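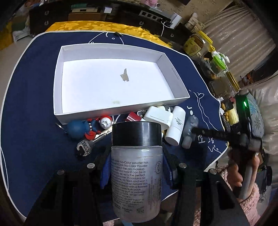

How I set up and look after my pair of hand-held grippers

I've had a few people ask how I keep these things working, so I finally sat down and wrote it all out. My setup is two hand-held grippers (I call the pair Hadimik, after the label on the carton the springs came in, and the name stuck). I use them at home on a low table with a shallow white box in the middle and a pile of household odds and ends. You pick things up, you put them in the box, you tip them out and you do it again. It's a lot more wear on the hardware than you'd think!

Most of what I know about the mechanical side I learned from Gualtiero Farina, who ran a repair evening at Flivenstead back in September and was very patient with my questions. The mistakes are all mine.

What you need

A small Phillips screwdriver that really fits, a sheet of ridged foam pad, double-sided tape, isopropyl alcohol, cotton swabs, a soft cloth and a paint marker. I got my pad sheet from Drirkberg and one sheet has lasted me ages.

1. Power down and unplug

Take the cable off before you touch the fingers. I once left mine plugged in while I was fiddling with a pivot and ended up with a long recording of my own chin.

2. Check the pivot screws

The round screw heads on the frame are where all the movement happens, so they're where things work loose. Snug them up a little at a time, going from one side to the other, and squeeze the handle in between. The fingers should open by themselves when you let go. If they hang halfway, you've gone too tight – back off an eighth of a turn and try again.

Once I'm happy I put a tiny dash of paint marker across each screw head and onto the frame. Next time you can see right away if one has moved.

3. Replace the pads

The blue pads do all the gripping, and they get shiny long before they look worn out. Peel the old one from the tip down, slowly, and rub off the leftover glue with alcohol. Let the finger dry fully. I cut the new pad slightly big, stick it on, then trim it flush with a sharp blade.

Press it down hard and leave it alone overnight. I know, I know, you want to use it now. Mine slid right off the first time I got impatient.

4. Line up the fingers

Close the jaws slowly and look straight down at the tips. If one lands ahead of the other, loosen the pivot on that side, nudge the finger and tighten again. Judge it with the jaws closed and the tool held level, or you'll end up chasing a problem you don't have (ask me how I know).

5. Try it on real stuff

I don't bother with test blocks anymore. A plastic jar of makeup powder with a screw lid is great for checking the pads, because it's smooth and round and it lets you know fast if your grip is crooked. Keys are the opposite, all thin edges. Then I go for little figurines, and last of all light packaging, which crumples if you squeeze too hard.

Do ten or so grabs of each kind. If the jar twists as you lift it, go back to step 4. If it slides straight down, go back to step 3.

6. Plug in and check the camera

Wipe the lens with the soft cloth (no alcohol on the lens!), connect the cable and wait for the green light. Give the cable a gentle wiggle near the plug. The light should stay steady. I leave a loose loop of cable by my hand so that nothing pulls on the connector when I reach across the table. 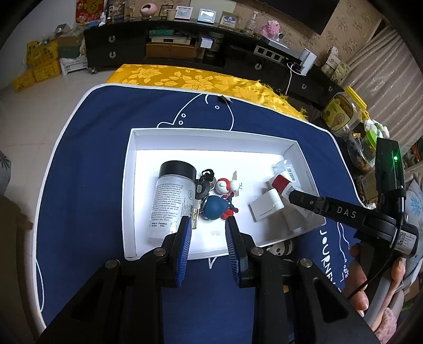 7. Run both grippers together

With two people, or two hands if you're brave, work the box from both sides for a few minutes. Listen for clicking on the squeeze. A click nearly always means a pivot screw, so it's back to the screwdriver.

How often?

I keep a tally in a notebook. My last set of pads made it through 206 sessions, and I check the screws every 42. The whole routine takes me about 63 minutes for the pair – longer if the cat is in the room.

Updated 2018-11-17

Shared 69 times | 3 comments

villa_bench
The paint marker trick is so simple, I'm doing this tonight. Does it come off if you need to redo it?

Author reply
Yep, a swab with a bit of alcohol takes it right off!

Odette R.
My pads keep lifting at the tips. I was trimming before sticking, so I'll try it your way around.

Contact | © Villa Workbench Notes | Back to top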